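Refund of a room deposit after a canceled booking

Posted by Marloes Hoekstra, Dec 30, 2020

Our association reserved the ground-floor meeting room at the Vindau Center for a members' meeting in March and paid a deposit of $176. We have since withdrawn the booking in writing. The center's office replied that the deposit would be kept as an "administrative charge." The rental agreement mentions a refund for cancellations made at least 60 days in advance, and our notice was given well before that limit. Is the office entitled to keep the money?

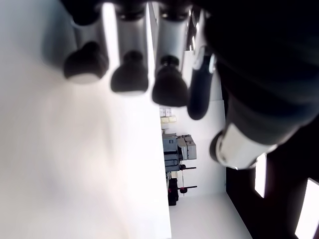

I should add that the agreement was signed by our former secretary and that we hold only a scanned copy. Page two, which lists the fees, is difficult to read.

Plamton

The written agreement normally decides the matter. Please request a complete, legible copy from the office before taking any further step. If the fee page does not mention an administrative charge, write to the manager, quote the cancellation clause in full and ask for payment by a stated date. Keep a copy of the letter — and of the envelope, if it is sent by certified mail.

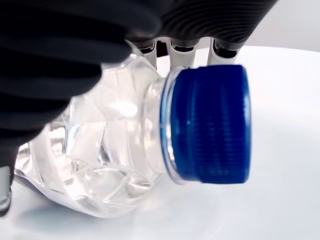 You should also check whether the deposit was described as a "booking fee" on the receipt. A booking fee is often nonrefundable, and the office may rely on that wording. Rules differ from state to state, and a local consumer office can confirm which apply to you.

Kaneko

We had the same problem with another hall and lost $202. They pointed to a house rules sheet that we had initialed without reading. Ask whether your secretary signed one as well.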